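Visits > Woodworking > Flolldale

A Wet Thursday at the Board Works

The bus to Flolldale leaves you at the bottom of the hill. The Cekitz open day is at the top of it. The flyer called this "a short stroll from town," and I suppose it would be for a goat. I arrived eight minutes late and damp to the knees, and was handed a visitor sticker that fell off before I reached the coat rack.

Cekitz makes cutting boards, countertops and a quantity of shelving, and has done so in the same brick building for 42 years. Twice a year they let people in. The next one after this is in April, when I am told the heating will be off on purpose.

We started in the lumber yard, under a roof that drained onto the path we were standing on. Maple comes in by truck and gets stacked with thin sticks between the layers so the air can move. Then everyone waits. The waiting took up a good deal of the talk. A man in front of me asked whether it could be hurried along, and our guide looked at him the way you'd look at somebody who had asked to hurry along a funeral.

Indoors it was warm and very loud. They gave us foam earplugs and then kept explaining things, so for twenty minutes I followed the tour mainly by pointing. The big ripsaw, built by Guerra and painted the green of old hospital walls, turns planks into strips. The strips go to a long table where two women turn them over, one after another, and sort them by shade. I could have watched this all day. They barely looked down. One was telling the other a long story about a dishwasher, and the strips kept landing in the right piles.

The sorting is where the money is, apparently. Pale strips go into the top grade, and anything with a tan streak gets moved down a grade and sold for less. I asked what was wrong with the darker wood. Nothing, said the guide – people just send it back. It comes from nearer the middle of the tree and cuts onions exactly as well. I have owned a streaky board for years and felt oddly defended.

After sorting comes glue, which they buy from Warkent in drums and speak of with real respect. The strips are coated on the edges, lined up in the press and squeezed for 6 hours. Nobody is allowed to lean on the press. There are three signs about it, and one of them has been leaned on.

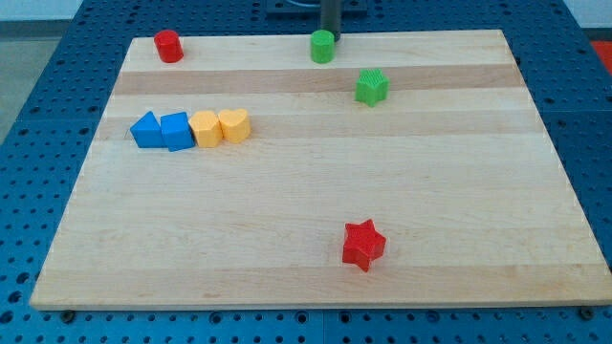
Warkent glue or any other, one visitor told the group, it was soaking that killed a board, and she had lost two good ones to a sink full of dishes. The guide agreed so warmly that I think he'd have offered her a job. His own advice was to wash it, stand it on its edge to dry, and oil it when it starts to look thirsty. Mineral oil, never olive. Olive oil goes rancid, and then so does your toast.

The sanding room we saw through a window. It was mostly dust with people in it.

Lunch was soup in the canteen, included in the ticket, along with a roll that could have gone through the ripsaw. The shop is after the canteen and there is no other way out. Seconds start at $23 and the largest butcher block is $300, and I watched a couple spend a long time talking each other into it. They then had to get it down the hill.

I bought a second with a tan stripe. It weighs about as much as a cat and it was a long wait for the bus.

If you go: book ahead, wear shoes you don't love, and bring your own earplugs if you have opinions about earplugs. The tour runs two hours. The parking lot is small, full by ten, and slopes toward the river.

Contact | Copyright 2023 | Back to top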